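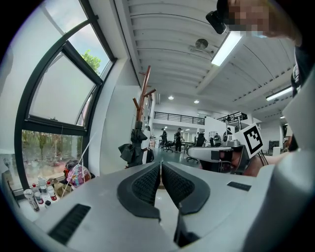
Tall black-framed window at Bandstead, with small items grouped on the sill.

Jan 15, 2020
By Niall Galbraith

Windowsills at Bandstead: load, clearance and cleaning

The summer round of window maintenance has started and will work through the building floor by floor. Most of the delay in the August round came from sills. Glass and frames take a predictable amount of time, but a sill covered in small items has to be cleared, cleaned and put back, and the order in which things go back matters to the people who put them there. The notes below set out how the work will be done and what residents can do beforehand.

Small items

Anything that can be picked up in one hand should be moved into a tray or shallow box before the cleaners come. One tray per window is enough in most flats. A tray with a flat base is preferred over a basket, which drops grit through the weave and marks the paint when it is dragged. Items that belong together can stay together in the tray, and it can go straight back on the sill once the surface is dry.

If you keep a cluster of things at one end of the sill, as a lot of us do, please leave 100 mm clear between the nearest item and the frame. The lower corner is where dust and moisture collect, and it is the first place the paint lifts. Jin-sol Ma checked the corners on the north side in August and found the worst of them behind pot plants and jars that had not been shifted for a long time. Saucers under plants help, but the underside of the saucer still needs to be wiped.

Nothing should be stored on a sill that would be damaged by direct sun. Candles, batteries, medicines and pressurised cans all belong in a cupboard. Overcast weather makes this easy to forget.

Cables and cords

Cables run across the glass to the sill should be unplugged and coiled on the day. Do not tape them to the frame. Tape adhesive hardens on the black finish and comes off with a patch of the surface, and two frames on the second floor now have bare strips for this reason. A cable that has to stay in place can be run down the wall beside the window, with a clip fixed to the plaster. Blind cords must be kept on their cleats, out of reach of small children, whether or not children live in the flat.

Frames

The black frames show dust and hard water spots more than the old white ones did. Use warm water, a little dish soap and a soft cloth, then rinse with clean water and dry. Avoid scouring pads, bleach and any cream cleaner. Gaetano Lombardi tested the Gernier frame cleaner on a spare section and reported no change in colour or gloss after 14 days. It is acceptable, though dish soap gives much the same result at a lower price. Bottles are kept in the ground floor store — please sign them out.

Check the seal between glass and frame while you are there. It should be continuous and slightly soft when pressed with a fingertip. Report any gap wider than 3 mm, and do not fill it yourself. Household silicone does not bond to the existing seal and has to be cut out before a repair can be made.

Glass

Wash the panes from the top down. Streaks are easiest to see against a plain bright sky, so an overcast morning suits the job. In strong sun the water dries before it can be wiped off. The upper panes will be done by Baek with poles, and residents are asked not to climb on sills or furniture to reach them. Lower panes can be done from inside at any time.

On the garden side, branches within 500 mm of the glass will be cut back before the outside is washed. Colton Campbell has marked the trees concerned. The rest of the planting stays as it is, including the bushes that screen the lower panes.

Access

The cleaners need clear floor in front of each window, wide enough for one person to stand and lean across the sill. Move chairs and small tables to the middle of the room. Heavy furniture can stay where it is, provided you note it on the access sheet so that a longer pole can be brought up.

Access sheets go in the box by the Bumden entrance. Chae-won Yoon has spare copies, and also a few flat trays left over from last time for anyone who needs one.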